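Workshop > Notebooks > Arm build > July

We use cookies to remember your login and to count visits. Accept | Settings

Saturday, bench by the window, started late

Okay, so the arm is back on the bench and I'm writing this down before I forget which jaw is which again (left is the one with the older screws, Tetsuya, please stop swapping them).

Where we left off: the Buvutum gripper could hold blocks, tubes, the sad foam cube, basically anything short and polite. It could not hold long stock upright. Every time I gave it a length of extrusion the bar would lean, then lean more, then I'd grab it. Today was supposed to be the day we sorted that out so the arm can start feeding bars to the saw stop, which was the whole point of building it!

Things I did first, in the order I did them:

Took both fingers off, wiped them down, put them back on. Re-zeroed the jaw. The zero had crept by 17 counts, which explains some of the weird closing positions in the log. I've put the new value in the Prokitora config and commented out the old one, so don't delete that line yet, I want to compare.

Closing current was at 200. I brought it up in little steps and listened. At 227 the servo starts to sing, a thin whiny note, and I don't love that for long holds. Went back to 200 and decided to change the approach instead of squeezing harder. Úna has been telling me this for weeks, so fine, one point to Úna Mac Carthaigh, it's in writing now.

The approach, then. I had the wrist turned so the jaws closed on whichever faces happened to be there, and half the time a finger landed on a corner. I added a 90 degree turn before the final descent, so the fingers come in from the sides and the slot stays out of the way. It's one line in the pick routine and I feel a bit silly about how long I put it off. Also slowed the last stretch of the move way down. Vávra's old script had it slamming in at full speed for reasons known only to Vávra (it's the script's name, for anyone new, we name them all).

Wrist camera is on and saving a still at every grip, so there's something to look at next to the numbers. I went through them over coffee.
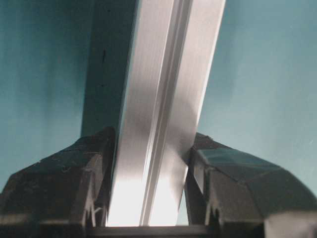

Extrusion between the fingers, wrist cam. Leaning a touch to the right.

So there's still a lean. Much less than I was bracing for, though! My money is on the tips not closing quite parallel, but I haven't measured it and I'd like to before anybody starts printing new ones. Feeler gauge is in the blue drawer, or it was.

The brushed face also throws a lot of glare down near the base of the gripper. If we ever want the camera to find the slot by itself, that bright patch is going to be a nuisance. Maybe drop the exposure, maybe a bit of tracing paper over the lamp. Tetsuya says he has a polarizer somewhere from his Prudov project and will bring it in.

Scuffs on the left finger are worth watching too. They're cosmetic as far as I'm concerned, but if we glue rubber pads on, the faces will want a proper clean first.

Still to do:
- check jaw tips for parallel with the gauge
- try thin rubber on one finger only, then both
- rerun the pick with the long bar from the rack
- find out why the log skips a line whenever the jaw opens (it did it again at lunch)

Arm is parked, power off at the wall, bars back on the rack. I've left the config open on the shop laptop, so please save a copy before you change anything.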